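Search this site Enter keywords Go

4.2 Comparing the two hand-held grippers

I'll own up straight away: I wanted the Jeto to win. It's lighter, it sits nicely in the hand, and I'd already spent most of April setting it up. But we had 2 grippers on loan and I'd promised to give the Lasto a fair go, so each one got the same jobs, the same table and the same tired person holding it (me, mainly). We recorded almost 2,000 grasps with the Jeto and 3,000 with the Lasto, and the gap is just down to a Saturday when the Jeto's software wouldn't start.
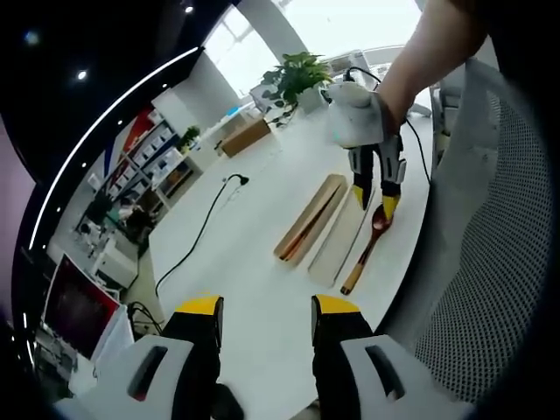
Figure 4. Tabletop trial with hand-held grippers, seen from one of them.

Tip shape mattered far more to us than grip force. I'd expected the opposite, and I'd even written a paragraph on motor strength that has now gone in the bin. Long, thin things were the trouble. A spoon handle gives you plenty to aim at, while chopsticks lying in their narrow wooden box (Figure 4) leave hardly any room for a fingertip to get down beside them, and we scored those grasps separately for that reason. I also found the wide lens a nuisance at first! It bends the table towards the edges, so distances there are hard to judge by eye, and we kept to the middle of the view when marking contact points.

The Hudec controller was left on its default settings throughout. We did try a slower closing speed, but got bored of waiting.

Comments (2)

gripfan: Did you try softer tips? We've had good luck with them on cutlery.

mo_t: Would love to see the chopstick scores on their own, please.

© Hellcombe | Contact us | Back to top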